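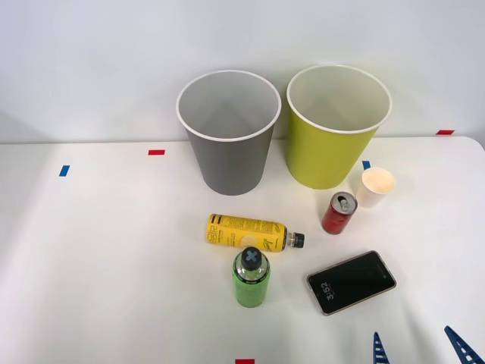
Paper cups, one gray and one yellow-green, on a white tabletop.

Changes to Food and Beverage Service at the Clerkitville Public Library

The Clerkitville Public Library will introduce a revised food and beverage policy at all of its locations in January. The policy replaces the rules adopted when the Sugiyama Reading Room opened and applies to patrons, staff, tutors and outside groups that reserve meeting space.

Under the current rules, drinks are permitted only in the lobby of the Main Library and in the two ground-floor meeting rooms. Under the revised policy, covered drinks will be permitted in all public seating areas, including the periodicals section and the teen study area. Food will continue to be limited to the lobby and to meeting rooms reserved in advance. Neither food nor drinks will be allowed in the Local History Collection, at the public computers or at the microfilm stations.

The decision follows a patron survey conducted last fall at the Main Library and the Vokach Branch. The library received 3207 completed responses. A clear majority of those who answered supported allowing drinks in seating areas, and many asked that the rules be the same at every location. Patrons who opposed the change most often mentioned damage to books and the smell of hot food. The limits on food were kept in place largely in response to those comments.

"We heard from students who spend a full afternoon with us and from older patrons who need to take medication with water," said Keerthana Kartha, Director of Public Services. "The old rules were difficult to explain and were applied differently from one floor to the next. We expect the new ones to be easier for everyone to follow."

Drinks brought from outside must have a lid or cap. Patrons who purchase a drink from the lobby counter will be given a lid on request at no charge. Open cups may be used at the counter and at the lobby tables but may not be carried past the circulation desk. Spills should be reported to the nearest staff member as soon as possible. No charge will be made for cleaning furniture or carpet. The existing replacement fees for damaged library materials remain in effect.

The lobby counter will also move to new hours. It will open at 9:30 a.m. and close 90 minutes before the building does. The counter will continue to be run by Clusulau, which has held the service agreement for the past six years. Coffee, tea, juice and packaged snacks will be available as before. Patrons who bring their own mug will receive a small discount on hot drinks.

Groups that reserve a meeting room may serve light refreshments if this is noted on the reservation form. Groups are responsible for bringing their own cups, plates and napkins and for placing trash and recycling in the proper bins before leaving. Alcohol and open-flame warming equipment are not permitted. A refundable deposit will be required for events at which a meal is served. Reservations confirmed before the policy takes effect will be honored under the earlier terms.

Additional recycling stations have been ordered for the second floor of the Main Library and for the entrance to the Vokach Branch. Shigeru Morikawa, Facilities Manager, advises that the stations on the second floor may be moved once or twice while the new shelving is installed. Signs will direct patrons to the nearest one.

The full text of the policy is available at each circulation desk and may be requested by mail. A large-print version and a Spanish translation have been prepared. Questions about meeting room reservations should be directed to the Public Services office at extension 3502. Written comments may be left in the box beside the lobby elevator and will be reviewed by the Board of Trustees at its spring meeting.

Also in this issue: Tax Help Appointments; Winter Reading for Adults; Book Drop Closure at the Vokach Branch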